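# The White Table

Svenja Prantl bought the table in May, after the old one had gone down to the cellar with its two bad legs. It came from Zaugg, in a box that two men carried up and left in the hall. She had paid 400 for it, more than she had meant to.

She put it together alone. By eight in the evening it stood where the old one had stood, and she wiped it and switched on the lamp.

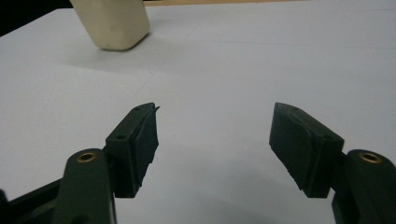
*Page last changed: May, late evening. Second draft, new ending.*

The old table had been her mother's. It had a burn from an iron and a row of dents at one end where her brother had tested a hammer. When people came to eat they always put a hand on the dents and asked about them, and her mother told the story, a little differently each time.

The new one had no story. Svenja set a cup on it and took the cup away again. She fetched the post from the hall and laid it down – a bill from Suvine, a card from the dentist – and then she picked that up too and put it on the windowsill.

Her brother rang at half past eight.

"Is it up?" he said.

"It's up."

"What's it like?"

"White."

He waited. She could hear his television.

"You could have had mine," he said. "I told you that."

"Yours is round."

"What's wrong with round?"

She said there was nothing wrong with round. They talked for a while about his job at Rovow, where they were moving everyone to another floor, and about whether he would come on the train or drive. He asked what she had done with the old table. She said it was in the cellar, and he said good, and neither of them said anything else about it. 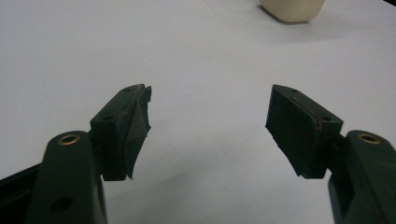 Her mother would have covered it at once. She had owned three tablecloths and thought a bare table looked like a shop. Svenja had kept the cloths in the bottom drawer, ironed and folded, and had not opened the drawer since the funeral. She opened it now. The yellow one was on top, and she carried it as far as the kitchen door and stopped there, looking at the plain white top with next to nothing on it to say who lived in the flat. It would be marked soon enough. Her brother put hot pans down anywhere, and his girls drew on whatever was under the paper.

She hung the cloth over the back of a chair. Then she took the cup out of the sink, filled it with tea and put it down on the table without a saucer.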